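Can machines do the chores yet?
Speaker notes, May session, 25 minutes plus discussion

Slide 1. Title

Hold until the room settles. State the scope: household tidying and light shop-floor handling. No vacuum robots, no dishwashers, no vehicles. Those are solved or being solved by other means, and they take up the whole discussion if let in.

Short version for anyone leaving early: single picks are good, sequences are fair, finishing is poor.

Slide 2. What counts as a chore

Working definition: a job with a start state someone else left behind, an end state someone else will judge, and no fixture. A press line has fixtures. A bedroom has none. The packing bench at Mosdale sits in between, with a marked table and fixed bins but mixed goods arriving in any order.

Say that the definition excludes most factory automation on purpose. A cell that places the same part in the same nest all shift is a machine tool with an arm on it.

Slide 3. The job used for this talk

Small items into an open carton, on a bed. Chosen for three reasons: soft support surface, mixed item shapes, and a container that moves when touched. A power adapter and a plastic bottle are typical of the item list.
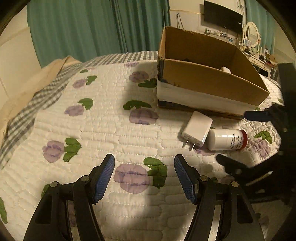 Soft support is the part most planners get wrong. On a table, the height of the surface is a constant. On a quilt, it changes with every push, and a fingertip that goes down for a flat item takes the cloth with it. The usual fix is to stop on force and skip the height target. This costs cycle time. In the Stakmont trials the force-stop version was slower on every item and dropped fewer of them.

Printed fabric is a second problem, smaller than it was. Older segmentation broke a floral pattern into objects. Current models mostly do not. They still hesitate at folds and shadows.

Slide 4. Numbers

Mosdale bench, mixed small goods, 1,000 attempted picks. Success at first attempt: 78 percent. Success means the item ended in the carton without a person stepping in.

Read the definition aloud. Orientation was not scored. Damage was not scored. If either is added the figure goes down, and there is no clean number for how far.

Sequence results, same bench: 580 full cartons attempted. Failures cluster late in the sequence, once the carton has items in it. Do not quote a single rate here. The item mix was changed partway through and the two halves should not be pooled.

Pause for questions on method only.

Slide 5. Hands

Two-finger parallel grippers remain the default. Reasons are cost, repair time and the amount of existing training data. Liepiņa, the workshop that builds our fingers, now supplies two pad types, a smooth one and a ribbed one. Ribbed holds better on hard plastic. Smooth releases better from cloth. Swapping pads takes 11 minutes with the tool on the stand, so in practice the choice is made once per shift.

Multi-finger hands: mention and move on. They do more in demonstrations. Maintenance hours are not yet acceptable for a rented unit in a home.

Slide 6. Two arms or one

A carton on a bed tilts when its rim is pressed. One arm can work around this by approaching from above and staying clear of the walls. A second arm can hold the rim, which makes the job simpler mechanically and harder in software. The arms have to share a small volume, and each hides part of the work from the other.

Long, slim items are the worst case. They lean on whatever is already in the box. The next item then lands on the lean, and nothing lies flat after that. People correct for this without thinking, usually with a quick shake of the box. Shaking has been tried at Stakmont. It works on light loads.
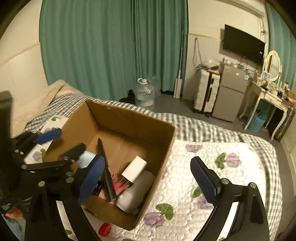 What is the hardest step in packing a box for a machine?
Deciding that the box is done. Grasping fails often enough, but the failure is easy to detect and the arm can try again. There is no sensor reading for "packed well enough." The machine needs a rule, and the rules in use are crude: item list empty, or height limit reached. Neither one covers an item that belongs elsewhere, or a container that should be packed upright.

Slide 7. Shop floor compared with home

Shop floor first. Lighting is controlled, the item list is known, and someone is close by to clear a fault. Dastex, our scheduling layer, sends any fault to a person after two failed attempts. That single setting did more for output than the last change of gripper.

Home: no item list, no fault desk, furniture close on all sides. Reach is the first limit. A base that fits between a bed and a dresser has trouble carrying an arm that reaches the far side of the bed. Cables are the second. A loose charging lead is hard to see, hard to grasp, and often attached to something.

If asked about price, say that we have no home price and that the bench units are leased.

Slide 8. Where this leaves the question

Machines can do parts of chores under supervision. On a bench with a short item list, this is already worth paying for. In a bedroom it is not. A person packs the same box faster and also decides what goes in it.

Work planned for the next period: score orientation at Mosdale, repeat the full-carton runs with a fixed item mix, and test rim holding with the second arm on a mattress. Results will go on the shared drive in the same format as before.

Leave slide 4 up during discussion. Most questions come back to it.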